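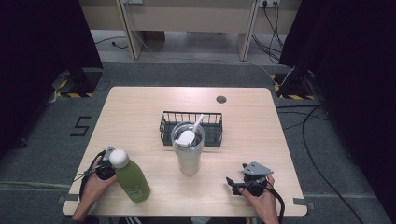
House rules for the hand-held grippers

I've been meaning to write these up since February, when Aldana Alarcón joined us on the Kaimal project and asked where the rules were kept. (In my head, mostly. Sorry, Aldana!) So this is my go at it, borrowing a fair bit from the sheet we used at Venico.

Before you pick anything up

Look at the pads first. It takes seconds and I still forget when I'm in a hurry. If a corner has started to curl or the front edge is fraying, write it in the log before you record, and swap the pad if the flap is big enough to catch on something. Then open the jaws wide over bare table and have a look at both sides.

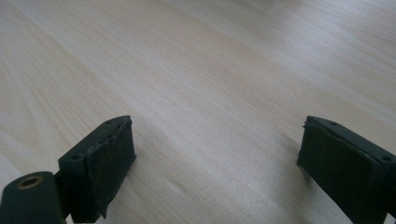 While you're holding something

Go in slowly and let both pads meet the thing before you lift. A big white object is the one I nag people about, as up close it fills the whole view and you lose track of where the rim is.

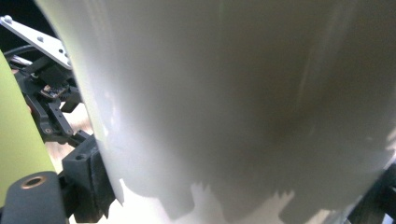
My other nag is squeezing. People squeeze far too hard on their first day, me included, and our old rule was to stop closing as soon as the object stays put. I'd keep that one. We did 202 takes for Jendelari last month and I threw out more than two dozen for exactly this, which was a miserable afternoon.
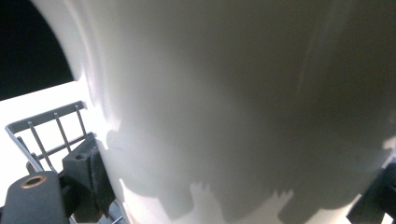
Racks need a bit of extra patience too. Keep the fingers clear of the wires, come away the same way you went in, and if you knock anything, say so out loud and mark the take. Don't tidy it up and carry on!

Still to sort out: where the spare pads live, and whether we count a bumped rack as a fail or just a note. Aldana says fail. I'm wavering.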